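Category: Home & Garden > Windows, Drafts and Heating
November

**draftydan** wrote:
Ok so moved the bed under the window in october because it was the only wall long enough. Now I wake up at 3 am with a cold head. Every night. Windows are old double panes, I think Kalgate, there's a stamp in the corner but half of it is gone. Frame is wood. Landlord says they're "fine."

Is it the glass or the frame leaking? And is there anything I can do for under 200 bucks that doesnt look like a bag taped to the wall?

**mossyporch** wrote:
Move the bed.

**draftydan** wrote:
Can't. Closet door on one side, radiator on the other. Read the post.

**mossyporch** wrote:
Radiator on the other wall? Not under the window? Well there's your problem. Cold air rolls down off the glass and lands on your pillow. Doesn't need to be a leak at all. You could have perfect seals and still feel it.

**hinge_and_latch** wrote:
Disagree, or half disagree. Downdraft is real but 9 times out of 10 in a place with old wood frames its the weatherstrip. Do the incense stick thing on a windy night. Go slow along the bottom and up both sides. If the smoke bends, leak. If it sinks straight down the glass, mossyporch wins.

I used the Testex foam tape on mine, the gray one, and it was good for a winter. Then it went flat. Buy the rubber kind if you can find it, costs more, lasts.

**draftydan** wrote:
Will try tonight. Heres the room. Curtain question too, does a heavy one help or does it just trap the cold behind it and dump it out the bottom?
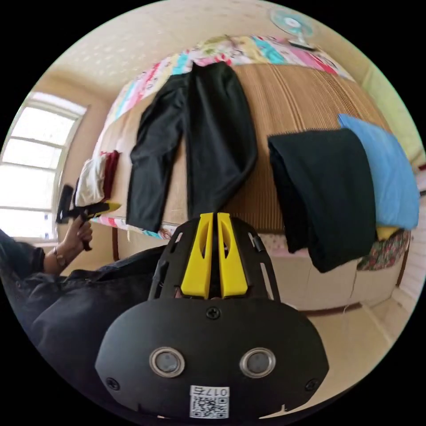

I've got 7 inches between the mattress and the wall if that matters. Could go to maybe 10 if I give up the nightstand.

**kettle_on** wrote:
Heavy curtain helps but ONLY if it reaches the sill or the floor and sits tight at the sides. If it stops short you get exactly what you said, cold pours out the bottom right onto you. Mine are the Nyitrai lined ones, ugly, warm. Hem them so they just touch the sill. Not hanging over it, touching.

**hinge_and_latch** wrote:
and don't block the window completely all day or you'll get wet glass and then mold on the wood. Open them in the morning. Wipe the bottom rail.

**mossyporch** wrote:
A headboard would do more than any curtain. Solid one. Tall. Air comes down, hits the headboard, goes behind the bed. Ten minutes to set up, no tape, landlord never knows.

**kettle_on** wrote:
Until the cold comes out from under the bed and gets your feet lol

**mossyporch** wrote:
Feet are under a blanket. Head isn't.

**pane_in_the_back** wrote:
Everyone is skipping the shrink film. I know he said no bag on the wall but if you do it right you can't see it. Hair dryer, take your time, start at the corners. I did a whole apartment for way less than 200. It comes off in spring, takes a little paint with it if you pull fast so don't pull fast.

Got quoted 2386 for new windows before that, which, no. For a rental?? No.

**hinge_and_latch** wrote:
Film is fine on a window you never open. Bedroom window I want to be able to open. Personal thing.

**pane_in_the_back** wrote:
In January? Who is opening a window in January

**hinge_and_latch** wrote:
Me. Every night. An inch.

**kettle_on** wrote:
there are two kinds of people and they always marry each other

**draftydan** wrote:
Ok did the incense thing, 11 pm, pretty windy out. Smoke went straight down the glass along most of it. BUT bottom left corner it bent hard sideways. So both? You're both right?

Whole room smells like a gift shop now btw.

**mossyporch** wrote:
So headboard.

**hinge_and_latch** wrote:
So weatherstrip, then headboard. Check the latch too, sometimes the sash isnt pulling in tight on one side. Tighten the keeper screws a quarter turn, see if the corner closes up. Free fix.

**pane_in_the_back** wrote:
If the latch is a Grindinix dont over tighten, the screws strip if you look at them. Ask me how I know. Had to pay 600 for a guy to come redo the whole sash.

**draftydan** wrote:
Latch was loose! Half a turn on the bottom one. Corner feels better allready but the wind died down so who knows. Ordering the rubber strip and looking at used headboards. Will report back when it gets properly cold

**mossyporch** wrote:
Tall one.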